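3rd March

In early, heating off, kettle on. Writing this up at the bench before I forget half of it, because the museum notes from the last trip ended up on the back of a bus timetable and I never did find it again. 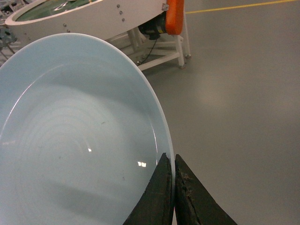
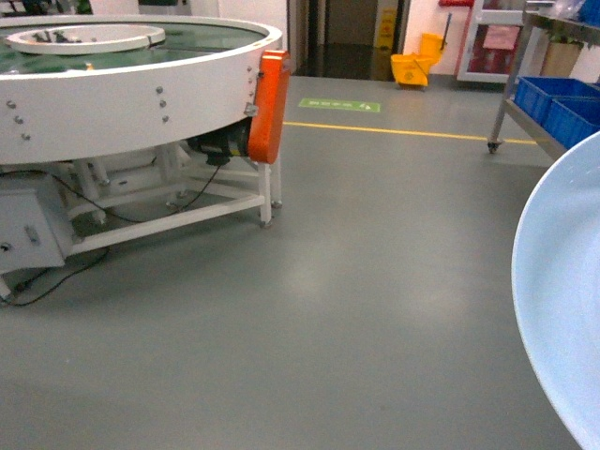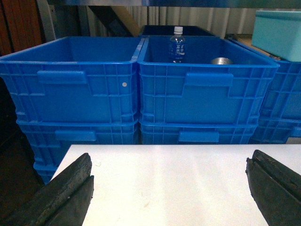 Workshop notebook, vol. 3, p. 40

So, Drukell! I went over for the day to see the town museum, mostly to look at how they label things, and I came home with a head full of it. It's in the old customs house down by the river and you'd walk straight past it if you didn't know (the sign is the size of a tea tray, and somebody has parked a bin in front). Entry is 3 pounds, and they give you a little paper map which is wrong about the stairs. The weaving room is on the first floor. The map says ground.

The weaving room is the one to see. The Ivanov collection takes up the whole of the back wall, 196 pieces if you believe the panel, and I do, as the drawers underneath are numbered and they go all the way up. Shawls, aprons, a christening gown, and some lovely plain kitchen cloths that I liked more than any of the fancy stuff. You're allowed to pull the drawers out yourself! They're glazed on top and they run very smoothly. I must have opened and shut number 15 half a dozen times just to look at the runners. Brass, with a felt strip at the back so they don't bang. Want to try that for our sample chest.

Labels: they print on a cream card, big type, two or three sentences and then stop. Much easier to read than ours. Ours go on and on and I know perfectly well who wrote them (me). The lighting is low for the textiles, but each label has its own small lamp tucked under the shelf, so you never have to stoop. I tried a bit of 14 point on cream this morning and pinned it up by the door. Better already, I think, though the cream we've got is a touch yellow. Would like opinions before I print a whole set.

The other floor is local history and a bit of a jumble. Ferry tickets, a shop till, a great many photographs of floods. There's a model of the harbour at Skivau that someone must have spent years on, with washing hung out on the lines behind the cottages. I stood there so long that a school party went round me. The audio guide is made by Custero and it's not bad, but the volume button is on the same side as the skip button and I lost the whole of the herring trade that way. Went back for it. Worth it.

Café: soup good, scones finished by two. Shop: nice postcards, no guide to the drawers, which seems a shame. I asked at the desk and they had a few left over from February but only the large print one, so I bought that.

To do:
Write and ask where the runners came from.
Cut our long labels by half, starting with the dye panel.
Find out if Skivau has a museum of its own. The model label hinted at one but gave no opening hours.
Take proper shoes next time, the cobbles are murder.

Large print guide is on the shelf over the sink, please don't put mugs on it.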